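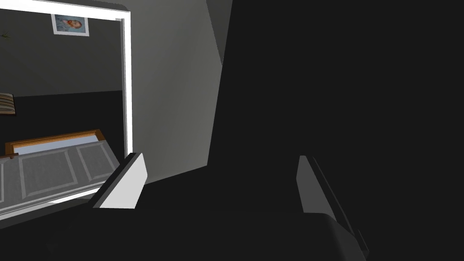
Flovelach Hard Wax Oil, 10 oz tin

I've been selling this stuff out of my shop for long enough that I've stopped being polite about the alternatives. If you've got a bare wood table, a cutting-room bench, a bookcase you put together over a long weekend and never got around to finishing, this is the tin I'd hand you across the counter.

Flovelach is a blend of plant oils and hard wax. It soaks in a little, sits on top a little, and dries to a low sheen that still feels like wood when you run your palm over it. I love that! Polyurethane has its uses (my kitchen floor, for one), but I don't want my desk to feel like a lunch tray.

What you get

One 10 oz tin, a lint-free applicator pad from Kleinschmidt, and my folded instruction sheet, which I rewrote in December after too many people called to ask the same thing about wiping off. The tin covers 60 square feet in one coat on smooth hardwood. Pine drinks more, so order a second tin if you're doing anything bigger than a nightstand. Comes in Clear, Raw, Smoke and a brown called Ikuven that looks awful on the lid and really lovely on oak.

How I put it on

Sand to 150 and stop. I know, everyone wants to keep going to 320 because it feels so nice, but then the oil has nowhere to go and you get a patchy, sticky mess. Vacuum, wipe, let it sit until the dust settles. Then work a teaspoon or so into an area the size of a place mat, wait ten minutes, and wipe off everything that will come off. Everything! If the surface still looks shiny, you've left too much on. Do the undersides too, especially on wide boards.

Leave it overnight and do a second coat. Light use after a day, and keep water and hot mugs away for a week or two. Spread your used rags out flat outdoors to dry, please, or soak them in water. Oily rags in a heap can catch fire by themselves. 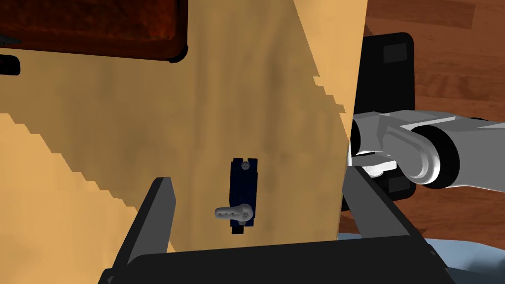
Hildegard Weidemann: Used the Clear on a birch dresser and the drawer fronts came out great, but the top stayed tacky for four days. I'd gone over it at 240 grit before I read your sheet. Wiped it down with mineral spirits, sanded back to 150, started again, and it was dry the next morning. Wish the grit was printed on the tin.

I wish it was too, Hildegard. I've asked. For now I write it on the lid in marker before I ship, so if yours says 150 in terrible handwriting, that's me.

Color notes

Clear warms things up. On maple you'll see a bit of honey, and on walnut it goes properly dark. Raw has a touch of white in it and keeps pale wood pale, though I'd skip it on anything reddish, where it can go pink. Smoke varies so much from board to board that I won't promise you anything. Try it on an offcut first.

Fixing scratches

My favorite part. You rub the sore spot with a gray pad, dab on a bit more oil, wipe, done. My own bench has been patched so often I couldn't tell you where. The Mamik soap I stock is good for regular cleaning, a capful in a bucket of warm water.

Ordering

Stock number is 1,933 for Clear and 1,096 for Ikuven. Raw and Smoke are on the shelf but not on the site yet, so email me. Ground shipping only on all of it. Unopened tins can come back, opened ones can't.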